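Kimia resets its hand-held gripper station after spring slowdown

11/20/22

CLENIMSTEAD - Kimia has finished reworking the station where its staff record household tasks with hand-held grippers, and has put a written upkeep routine in place for the first time. The company said the station went back into regular use this month.

The station is one of two at the Clenimstead office. A person holds a gripper in each hand and carries out a task such as opening a door, moving a dish or putting something away. The recordings go to Jirnuso, which uses them to train the arms it is building for kitchens and break rooms.

Trouble with the setup goes back to April, when Jirnuso sent back a batch of 30 recordings. In 11 of them the position of one gripper jumped partway through the task. Kimia first blamed the software and spent several weeks on it before looking at the hardware again.

The cause was found in the marker cubes. Each gripper carries a cube printed with black and white squares, and the position of the hand is worked out from them. On one gripper the mount had worn, and the cube could turn slightly when the fingers were closed hard. The movement was too small to notice while working, but it was enough to throw off the numbers.

Both mounts have been replaced with a version from Berrada, a parts shop that also supplies the finger pads. The new mount is held by two screws and has a flat side, so the cube goes on only one way. Berrada recommends checking the screws by hand at the start of each session and not using thread glue, as the cubes have to come off for cleaning.

Cleaning was the second problem. Fingerprints and kitchen grease left a shine on the printed squares, and under the ceiling lights some of them washed out. The cubes are now wiped with a dry cloth before each session. Once the print shows scratches, the whole face is replaced. Alcohol wipes are no longer used on them because they lifted the ink at the corners.

The written routine fits on one page and takes about 7 minutes. The operator checks the cube screws, opens and closes each gripper fully, looks over the finger pads for tears, and runs a short test in which both grippers are brought together and held still. If the two readings do not settle, the session does not start and the grippers go back to the bench.

Cables get a line of their own. During the summer a connector failed after being pulled repeatedly from the side, and a morning of work was lost. Operators are now told to leave slack at the body and to try the longest reach of the task once before recording. The spare cable stays at the station and is swapped in at the first dropout.

The task that gave the most trouble was the microwave. The hands have to go inside the oven, where the walls can hide a cube from view, and the turntable plate shifts easily when a finger touches its edge.
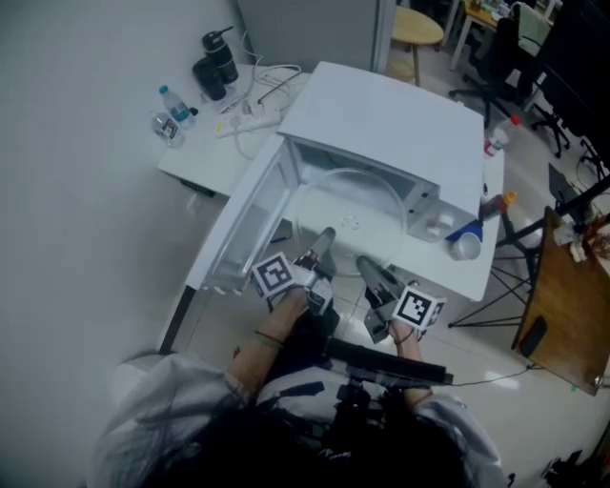

Kimia now has operators practice the reach before each set, keeping the cubes turned up and outward as far as the task allows. The plate is taken out and seated again between sets so that every recording begins the same way. The oven has also been given a fixed spot on its table, after staff found it had crept back from the edge over a few weeks of door opening.

Since the changes, Kimia has recorded 27 microwave runs and sent them to Jirnuso. None have come back for a jumping cube. Two were rejected for other reasons, both having to do with the operator starting before the test hold was over.

The second station has not been changed yet. It uses an older gripper with a different body, and Berrada's mount does not fit it. The shop is working on an adapter, and Kimia plans to keep the station on tabletop sorting tasks until the part arrives. Those tasks keep the hands in the open and have not shown the same fault.

Worn mounts from the first station were kept and sent to Berrada, which wants to measure how far the plastic had given way. Kimia has asked for a replacement interval based on the result. For now it will change the mounts every two months.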